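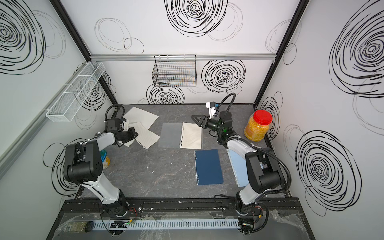 Samuele Caruso
Demonstrations lead, Stellow project

Robots, I was told when I joined Stellow, learn by watching. What I was told rather later is that somebody has to be watched, and that for most of this spring the somebody would be me, sitting at the controls in Pultness and moving stationery from one side of a table to the other.

For those of you upstairs who only know us as the people who keep emptying the supply cupboard: we are collecting examples. A person drives the two arms through a small chore, the cameras and the joint positions get recorded, and the whole thing is saved as one episode. Do that often enough and the learning system is supposed to pick up the general idea of tidying a desk. As of Jun 5, 2020, we have 2,645 episodes on the disk. My mother has asked whether the robot can tidy a desk yet. We are coming to that.

The current set is paper goods. Konrad Camenzind picked it on the grounds that notebooks are flat, cheap and well behaved, and he has been reminded of this statement several times. A notebook lying flat on a marble-patterned tabletop offers a gripper very little to get hold of. You can come at it from the side and push it around the cell like a reluctant curling stone, or you can go for the spiral, where a fingertip has at least a chance of finding something. Loose sheets are worse. I have a great deal of new respect for anyone who has ever picked up a sheet of paper.

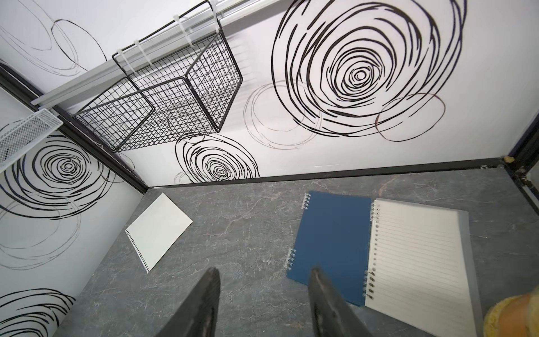 Wrist camera, blue spiral notebook near the right finger.

The layout changes for every episode. Raffaele Fabbri draws up the starting positions and takes what I can only call pleasure in it: notebooks overlapping, sheets at bad angles, a jar parked where your elbow would like to be. He is right to do it. An early batch had everything squared up neatly, and the system trained on it behaved beautifully until someone nudged a pad, at which point it reached with great confidence for the place where the pad used to be.

The wall pattern, which visitors do ask about, is Boris Shehu's work. He maintains that the black spirals give the cameras something to look at besides white. After a 30 minute session I find they also give the operator something to look at, and I wouldn't recommend it.

We throw out more than you might expect. Hesitating is allowed, and so is a fumble followed by a decent recovery, which Konrad values above nearly everything else we record. Wandering off to think is not allowed. Osvaldo Ruggiero reviews the footage and tags mine "ponders" so often that he has made it a shortcut key.

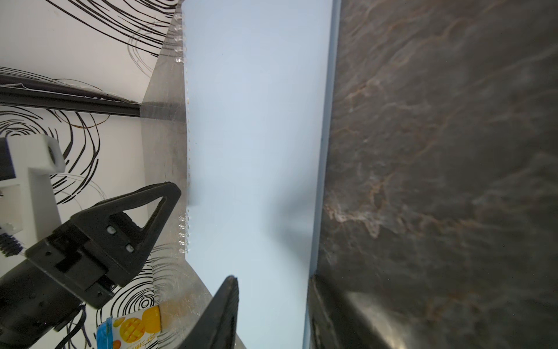 What we need from you

Operators, mainly. Sessions last 30 minutes, the first 15 of which are practice and don't count against you. We would like people who have never driven the arms, as the set currently leans heavily on my own habits and the robot may be picking up my posture. Left-handers especially welcome.

We will also take used notebooks, any size, any binding, written in or not. Please remove anything you would mind a machine studying closely. Leave them in the tray by the Nivthorpe door or bring them down to Osvaldo, who will want to know if the spiral is bent. Bent is fine.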